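Drutdale Institute of Applied Automation
Thread, posted Wednesday

1/ This spring the Manipulation Group at Drutdale has been gathering examples for a learning system intended to handle small household goods with two arms. We have been asked by several partner institutions how the sessions are organised. The posts that follow set out our practice as it stood at the end of May.

2/ The work is led by Dr Nurhan Uçar. Operators for the present round are Yasir Sandhu and Taner Şimşekoğlu. Serpil Gökçe is responsible for review and labelling. Kazuhiro Morikawa maintains the stations and the recording software, which we call Ameo.

3/ An example, in our usage, is one complete attempt at one task. It consists of the camera recordings, the joint positions of both arms, the state of both grippers and a short written instruction. An attempt that lacks any of these is not counted.

4/ The current collection stands at 583 accepted examples. A further 137 were recorded and set aside at review. Those set aside are kept in full, with the reason noted, and may be requested by partners who study failure.

5/ Tasks are drawn from a list agreed with our partner in Harnton. Each entry on the list names the objects, the starting arrangement and the condition under which the attempt is complete. Entries are kept to a single sentence where possible. "Place the small item in the box and close the lid" is typical in length and plainness.

6/ Operators do not write their own instructions during a session. In the first weeks they did, and the wording drifted. One operator wrote "pick up", another "grab", a third phrase appeared after lunch. Variation in wording is useful to the system, but we prefer to introduce it deliberately, at the labelling stage.

7/ Sessions are limited to 20 attempts, after which the operator must leave the station. Mr Sandhu proposed this limit after comparing his own morning and late afternoon recordings. His later attempts were quicker and noticeably rougher at the moment of contact.

8/ Objects come from ordinary shops and from the cupboards of staff. We look for differences in size, surface and stiffness. Printed cardboard, soft packets and small metal pieces are all in regular use. Objects that become crushed or torn are retired and entered in the object register with the number of the last session in which they appeared.

9/ We do not tidy the table to a fixed pattern between attempts. The objects named in the task are moved to a new position, within the reach of both arms. Items that play no part in the task may remain on the surface. A system trained only on bare tables performs poorly when it meets a table in normal use, and our own early trials bore this out.

10/ The division of labour between the arms is left to the operator, with one exception. Where a task calls for a container to be steadied, the arm nearer the container does the steadying. Ms Gökçe asked for this rule after finding that reviewers disagreed about attempts in which the arms crossed.

11/ Each attempt begins with both grippers open and ends with both clear of the objects. The operator then marks the attempt as complete, incomplete or doubtful. "Doubtful" is used freely and carries no penalty. Roughly half of all useful discussion in our weekly meeting starts from an attempt so marked.

12/ Review takes place on the following working day and is never carried out by the person who operated the arms. The reviewer watches the whole attempt at normal speed, then the moments of grasp and release at reduced speed. There are 4 grounds for setting an attempt aside: missing data, wrong starting arrangement, outside interference, and a result that does not match the instruction.

13/ Hesitation is not among those grounds. An operator who approaches an object, withdraws and approaches again has shown something of value, and such attempts are accepted provided the task is finished. Dr Uçar considers these some of the strongest material in the collection.

14/ The station used for the box tasks has two arms on a shared front rail and printed panels on its walls. The pink box with the bride and groom on its lid has been in the object register since the first week. Small pieces such as the brass-coloured cylinder in front of it are difficult for new operators, who tend to lower the gripper too far before closing. 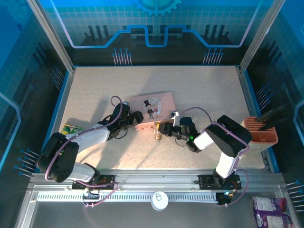 NOTES FOR PARTNERS

15/ Institutions wishing to contribute recordings should write to Mr Morikawa before starting. Please state the type of arm, the number of cameras and the rate at which joint positions are saved. Recordings made at differing rates can be combined, but we need to know beforehand.

16/ Camera positions should be measured at the start of each day and again after any station has been moved. At our Kılıçarslan site a camera was knocked during cleaning and the change went unnoticed for two days. The recordings have been kept, but they are stored separately and are not used for training.

17/ Please do not cut out pauses. Several contributors have sent us recordings with the idle moments removed, in the belief that this would save us time. The joint record and the camera record then fall out of step, and Mr Şimşekoğlu has so far been unable to repair them.

18/ Faces and voices must not appear in contributed material. Stations should be arranged so that no camera takes in a walkway or a desk. Sound recording should be switched off in Ameo before the first attempt; the setting is found under Station, then Inputs.

19/ The next round will add tasks involving lids, drawstrings and folded cloth. Operators will receive half a day of practice on each group of objects, and practice attempts will not enter the collection.

20/ The task list and the object register are available on request from the group office at Drutdale. Corrections to either should be sent to Ms Gökçe, quoting the entry number.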